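Mullasholm Neighbours Help Board
Home > Clothes and laundry > Dye and stains

New jeans turning everything blue, how do I stop it??

hemlock_lane
Posted 12 Nov 2019

Hi all, sorry if this has been asked before, search on here is not great. Bought a pair of dark jeans in September from the Mockus shop in Candberg and the dye just will not stay put. Worn them loads since. Washed them 2 times on their own, cold, inside out, like the label says. Still get blue hands when I pull them on. Blue on the inside of my bag strap, blue on the edge of the bath where I sat to do my shoes up, and worst of all a big bluey shadow on a cream sofa arm that is NOT mine (renting, furnished, landlord is fussy).

They're not even black black, more of a dark blue that goes a bit green. Faded a bit already on the raised bits but the creases are still really dark.
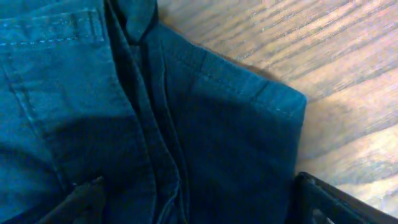
The jeans, folded. Waistband at the top.

So what I want to know

- how do I get the dye to stop coming off
- is salt and vinegar a real thing or an old wives' tale
- what gets it off a cream sofa, fabric not leather, covers don't come off
- would the shop take them back at this point or am I pushing it

They fit really well, which is annoying, because otherwise I'd just bin them. Any help appreciated, am in a bit of a rush as landlord's round next week. Thanks

3 replies

pegbag
Regular

Vinegar!! Cup of white vinegar and a big spoon of salt in cold water, soak overnight, job done. My mum always did it. Never had a problem.

tidewrack
Regular, 500+ posts

Have to disagree with the vinegar post a bit. It won't hurt the jeans but it doesn't set indigo either. Indigo sits on the outside of the thread, it's meant to rub off, that's how jeans fade. Vinegar helps with some acid dyes on wool and silk. Cotton jeans, no. The cold soak probably does some good by itself as loose dye floats off in the water.

What I'd do. Fill the bath or a big bucket with cold water, jeans inside out, push them under and leave for an hour. Water goes blue, tip it out, do it again. Keep on until the water's only faintly coloured. Took me 11 goes with one pair, spread over a weekend, not much effort as you're mostly ignoring them. Then a normal wash at 30 with a colour detergent, not a bio one with whitener in it. Chuck a colour catcher sheet in, Stikora do a cheap pack and so do most supermarkets. If the sheet comes out dark do another wash with a new one.

Dry them flat or on the line but out of the sun. No tumble dryer, it doesn't fix anything and you get those pale lines down the legs.

You'll still get some rubbing for a while even after all that. It's worst when they're damp, so rain, sweat, wet bath edge etc. Hem and seat are the bits that catch you out. Put a throw over the sofa for now and don't carry a pale bag on the hip side.

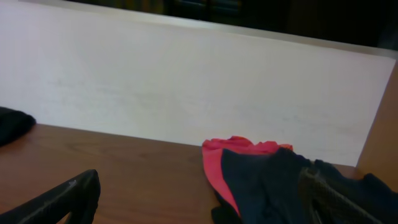 Now the sofa. Don't scrub and don't use hot water, both push it in further. Hoover it first. Then a clean white cloth (white, or you'll be adding a new colour) with cool water and a tiny drop of washing up liquid, wring it right out and dab. Work from the outside of the mark inwards. Turn the cloth every few dabs so you're not putting the blue back. If that's doing nothing try surgical spirit on a cotton wool pad, but test on the back or underneath first and leave it to dry properly before you decide. Some fabrics go a funny ring shape. Check for a care tag under the cushions too, if it has an S on it that means no water at all and you want the spirit or a proper upholstery cleaner.

Bath edge, cream cleaner and a soft cloth, should come straight off. Bag strap depends what it's made of. If it's leather leave it alone and ask a cobbler.

Whatever you do don't bleach the sofa. I did that to a chair once and got a yellow patch with a blue edge, looked worse than the original mark and I ended up paying for the chair.

quillfeather
New member

Just on the taking them back part. I used to work in a clothes shop (not that one). Worn and washed, you won't get a change-of-mind refund, and a lot of dark denim has a little card on it saying the colour may transfer so they'll point at that. Did yours have one? If there was no warning at all it's worth a polite email with the recipt attached. Say what it's marked and that you followed the label. Might get a voucher out of it. Don't take them in soaking wet from the bath like a customer did with us.

Also if the landlord does spot the sofa before you've sorted it, tell them first and say you're dealing with it. Check your inventory as well, mine had 13 marks listed on the furniture before I'd even moved in and I'd forgotten about them all.

hemlock_lane

Thanks everyone. No card that I can remember but I'd have chucked it anyway. First bath soak is on now and the water is disgusting. Found the tag on the sofa, it's a W, so am I right that's water ok? Going to try the washing up liquid tonigt, bottom corner first.

tidewrack
Regular, 500+ posts

Yep W is water based cleaners, you're fine. Keep the cloth nearly dry though.

Log in to reply
More in Dye and stains: Pink towels after one red sock / Turmeric on worktop / Getting biro out of a school shirt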